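We use cookies to remember your preferences and see how many people drop by. By continuing to read you're okay with this.

Last updated: 2020-07-28

I have finally, finally learned to make sourdough crumpets, and I'm going to bang on about them for a bit because my household has stopped listening.

It started in January when it was far too hot to have the oven on and I had a fridge full of starter discard that I couldn't bring myself to chuck. I'd been making crackers with it, which were fine, and then pancakes, which were also fine, and by the end of the second week I'd had it up to here with fine. Then I remembered the crumpets at the bakery in Ladbridge we used to stop at on the way to the coast (gone now, it's a phone repair place) and I thought, right, how hard can a crumpet be?

Quite hard! My first lot had no holes at all. They were little pale hockey pucks, raw in the middle and scorched underneath, and I ate three of them standing at the sink with golden syrup so as not to waste the flour. The second lot had holes on the top but they didn't go anywhere, if you know what I mean, so the butter sat there in a sad puddle.

What I'd been doing wrong was the batter. I was treating it like pikelets and keeping it thick enough to hold a shape, when the rings are there to do that job. You want it to pour off the spoon like runny custard. I now use 200 grams of discard, a pinch of sugar, half a teaspoon of salt and enough water to loosen it, and the bicarb goes in right at the end, once the pan is already warm. It froths up like a primary school volcano and you've got to move quickly.
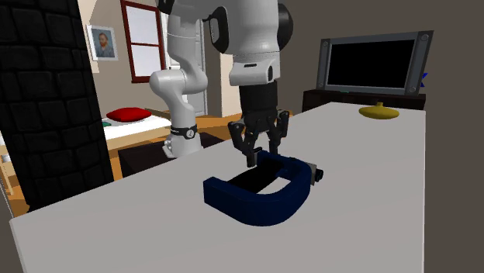

The other thing is heat, or lack of it. Low, lower than that, and then leave them alone for 14 minutes. I know! It feels like forever, and you'll want to poke them. The bubbles come up and pop around the edges first, and the middle stays gluey for ages, and then all of a sudden the top goes dull and they're ready to come out of the rings. I give mine a quick flip to dry the top off but my mum would call that cheating.

Rings: I bought a set of four from the kitchen shop on Sutherland Street and they stick like mad unless you grease them every single time, including up the sides. Before that I was using tuna tins with both ends cut off, which worked just as well, although the edges are sharp and I've got the scar on my thumb. If you've got egg rings they're a bit shallow but they'll do.

Toast them. Please don't eat them straight from the pan, they're doughy and a bit disappointing. Let them go cold on a rack, then toast them until the edges are properly brown and use more butter than you think is decent. We've been having ours with Vegemite on weekdays and the last of the cumquat marmalade on Sundays, and there are 40 of the things in the freezer at the moment with baking paper in between.

Next I want to try swapping in some rye, so if anybody's had a go at that, leave me a comment and let me know whether you needed extra water.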